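Manipulation and End Effectors > Simulation > Camera placement

Wrist camera view: Adix against Flutent, simulated trials
Posted by Emilian Nistor in March
Print this thread | E-mail this thread

enistor
Members of the evaluation group are invited to comment on the following before the report is issued. We have completed 17 simulated runs with each gripper model, the Adix and the Flutent, using the same arm model and the same controller settings. The wrist camera was left at the default mount supplied with each package. Rendered images were stored for every run, 2,531 in total.

The closed poses are the principal concern. At close range the gripper's own parts take up nearly all of the picture, and what remains of the surroundings is a small opening toward the lower right.

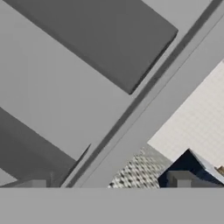

A policy trained on views of this kind would have very little to work with at the moment of contact. I therefore propose that the default mount be excluded from the comparison and that both grippers be tested again with the camera moved outward.

Reply | 9:40 a.m.
h_ahonen
I do not support excluding the default mount. Most users will never change it, and a report that omits it would not describe the product as delivered. Please list it as a separate condition.

Reply | 10:15 a.m.
lehtinen_lab
We agree with Ms. Ahonen in part. At Lehtinen the mount was moved outward by up to 9 centimeters in simulation. The view improved, but the camera body then struck the bin wall on low approaches. Any new position should be checked for collisions first.

Reply | 11:05 a.m.
drotix_controls
Has a second, fixed camera been considered? The Drotix controller accepts 2 image streams without modification – the wrist view could then be given less weight near contact.

Reply | 1:30 p.m.
enistor
A fixed camera is outside the approved test plan, which covers wrist-mounted sensing only. Ms. Ahonen's request is accepted, and the default mount will be reported separately. I still hold that it should not count toward the final ranking.

Reply | 2:10 p.m.
h_ahonen
My objection to that last point stands. Please record it in the report.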